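Why Does Fruit Go From Green to Mush?

Pick up a green banana on a September morning. It squeaks. It tastes like a raincoat. Leave it alone for a few days and it turns yellow and sweet. Leave it alone for a few days more and it turns into something your family will suddenly start calling "perfect for banana bread."

What is going on in there? Quite a lot, as it happens, and most of it has to do with getting eaten.

The plant has a plan

A plant can't walk. This is a problem if you have kids, and seeds are a plant's kids. If they all drop straight down and grow right under their parent, they have to fight over the same patch of sunshine for the rest of their lives. (If you share a bedroom, you understand.)

So many plants hire a taxi. They wrap their seeds in something sweet, an animal comes along and eats it, the animal wanders off, and later on the seeds come out the other end, far from home, with a free helping of fertilizer. Yes, we are talking about poop. Science does that a lot.

The trouble is timing. A seed that gets eaten too early isn't ready to grow. So the plant keeps its fruit hard, sour and green until the seeds are done, and then it changes the sign on the door from "Go Away" to "Come On In." That change is called ripening.

Three things that happen inside

First, the starch turns into sugar. Starch is made of lots of sugar pieces hooked together in long chains, and your tongue can't taste much sweetness in it. Chop up the chains and the sweetness comes out. Bananas are especially good at this.

Second, the walls get weak. Fruit is built out of tiny cells, and a kind of glue called pectin helps hold them together. As the fruit ripens, the glue starts to break down. A little of this makes a peach juicy. A lot of it makes a peach you have to clean off the bottom of your backpack.

Third, the color changes. Green comes from chlorophyll, the stuff leaves use to catch sunlight. When it fades, yellows and oranges get their turn. Some of them were hiding there all along, and others are made fresh for the occasion.

The gas that gossips

Many fruits give off a gas called ethylene. You can't see it, but fruit pays close attention to it. Ethylene tells a fruit to ripen, and a ripening fruit makes more ethylene, which tells the fruit next door to hurry up too. It spreads like a rumor in a cafeteria.

Kyung-hwa Oh runs the Shahbazi fruit stand in Drenville, and she once put 88 green bananas in a closet with one box of very ripe apples. "I went home at 3," she says. "A couple of days later I was giving away bananas to people who hadn't asked."

Not every fruit listens, though. Bananas, mangoes, peaches, pears and avocados will keep ripening after they're picked. Oranges, tangerines, grapes and strawberries mostly won't. A sour tangerine can sit in your kitchen thinking about its life for a week and it will still be sour -- just older.
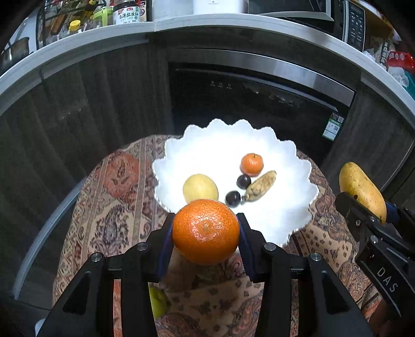

Try it: the paper bag race

You need 2 hard, green bananas, a ripe apple and a pair of paper bags.

Put one banana in a bag by itself. Put the other in a bag with the apple. Fold the tops over, leave them on the counter, and look once a day. The bag traps some of the ethylene, so the banana with the apple should win.

Write down what you see. Hajnalka Antal's class at Trodow School drew theirs every day and gave them names, and then had some trouble eating Gerald.

Words to show off with

Chlorophyll: the green stuff in plants.
Ethylene: the gas that says "hurry up."
Pectin: the glue between the cells. Also what makes jelly wobble.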